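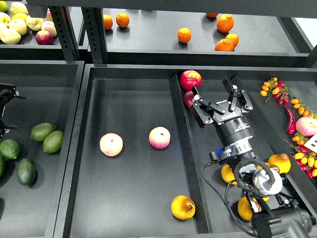 Right gripper with fingers open beside the red apples, centre tray.

Fault 3071 on right gripper during fruit picking - is it safe to resume from the pendant?
Posted in Holtora Controllers > Faults and Safety, March 2025

Our department at Inine operates a two-arm picking cell at the Dindumcombe site. Both arms work over the same display of artificial fruit and vegetables and are run from one Holtora controller. The grippers are Rai units with separate communication cables.

The right gripper has begun to drop out with fault 3071 (tool communication lost). The fault occurs when the wrist is turned to reach fruit close to the raised divider in the centre tray. The arm stops, the fingers remain where they were, and the left arm continues its programme until an operator presses the stop button. On one occasion the left arm entered the shared area while the right arm was stationary there. There was no contact, but the matter has been entered in our incident log.

The following has been done so far:

Controller restarted, with no change.
Gripper connector reseated at the wrist. The fault stayed away for 60 cycles and then returned.
Speed reduced from 80 per cent to 60 per cent. The fault is less frequent but has not cleared.

The pendant offers "Acknowledge and resume". We would be grateful for advice on whether this may be used while a replacement cable is on order, and on why the left arm is not stopped by the same fault. 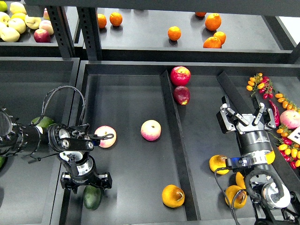
Please do not use "Acknowledge and resume" for this fault. It restarts the motion from the last stored point, and the controller has no current reading of the finger position when it does so. Use the full recovery routine, with both arms stopped and the guard closed.

On the second question, a tool fault is treated as local to one arm unless the arms have been placed in a common stop group. Open the safety configuration, select Stop Groups and assign both arms to group 2. The change requires the safety password and a fresh validation of the cell. Until that has been completed I would take the left arm out of the programme altogether.

The fault itself sounds like a broken conductor. Check the cable along its whole length, particularly where it bends at the wrist, and do so with the power isolated.

Marked as accepted by the original poster

Second reply

We had 3071 as well and it was the connector. Cleaned the pins, no trouble afterwards. Might be worth trying before you pay for a cable.

Comment from the original poster

Thank you both. The pins have been cleaned and the fault came back the same afternoon. The arms are now in one stop group and the cell is out of service pending validation. The new cable is due in April.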